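Small consumables at the front desk: portioning, trays and restock points
Speaker notes, Shiela Maglaya, Hekley facilities day, Fri 21 August
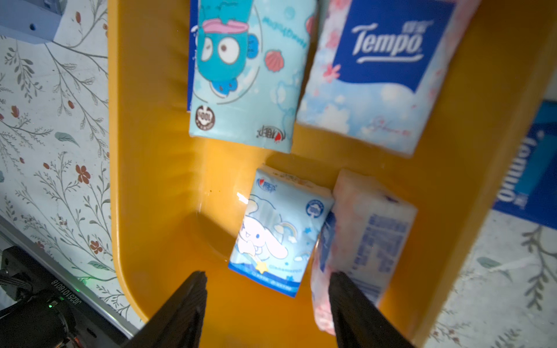 Opening. Introduce the subject as low-value, high-turnover stock: items that cost little each, run out often and are rarely entered in any system. Pocket tissues are the working case for the whole talk. Say that the Hekley desk changed from one large box to open trays in the spring, and that the talk covers tray choice, fill level and reorder point. Point to the orange tray on the screen. The packs sit in a single area with plastic showing between them, and the printed faces can be told apart at a glance: a blue cartoon fish, a white puppy, the Tempo pack with cherry blossom. Mixed designs are acceptable. Mixed sizes need more care, which comes up under fill level. Pause for the room to settle.

Slide 2. Why the box failed.
The old box held a full case. Staff could not see the level without lifting the flaps. Reorders were placed when someone reached the bottom, and delivery from Abeysekara took 3 working days. The desk was out of stock for part of most months. Stress that the supplier was on time throughout. The fault was in our trigger.

Slide 3. Tray requirements.
Read these out slowly, people tend to write them down.
Rigid plastic, one piece, no seams in the floor.
Raised rim with a rounded edge. Square rims catch the film wrap when a pack is pulled out at an angle.
A plain color that contrasts with the stock. Most tissue packs are white or pale blue, so orange or yellow works. White does not.
Glossy finish is fine. It wipes down faster than textured, though dust and specks show sooner. Weekly wipe, dry cloth.
No lid.

Slide 4. Fill level.
One layer only. Packs should lie flat with the face up. Once they are stacked, the lower layer stays put for weeks and the corners crush. Orientation is not controlled. We tried facing every pack the same way for a month and it made no difference to the rate of use, so the step was dropped from the desk sheet.
Where sizes are mixed, place the larger packs first and the smaller ones in the remaining space. A large pack resting on the edge of a small one is tolerable. A small pack fully covered by a large one is a miscount at the next check.

Slide 5. Usage figures.
Annual order before the change: 2000 packs. Issued at the desk, by tally: 572 in the first quarter after the change. Reserve in the back cupboard at the last check: over 700.
If asked, the tally is a pencil mark per refill, multiplied by tray capacity. It does not record individual packs. Lowri Yorath has the sheets and can take detailed questions at the break.

Slide 6. Reorder point.
Refill the tray when the floor is more than half visible. Reorder when the cupboard is down to its last sealed case. Two separate triggers, two separate people. At Hekley the desk does the first and stores does the second. Flirkness runs both from the desk and has had no trouble so far, but they have a smaller building and one entrance.

Slide 7. Other items.
The same layout has been applied to hand wipes and adhesive bandages. It did not suit pens. They roll, and people return them in a different state from how they left. Pens have gone back to an upright cup.
Misia is trialing the trays for tea bags. Results expected in October.

Questions. Likely ones: cost per tray, whether a divider helps (only for items under two inches), whether visitors take more when the stock is visible. On the last, the answer is yes for the first two weeks, then the rate returns to the earlier level. Spare copies of the desk sheet are by the door.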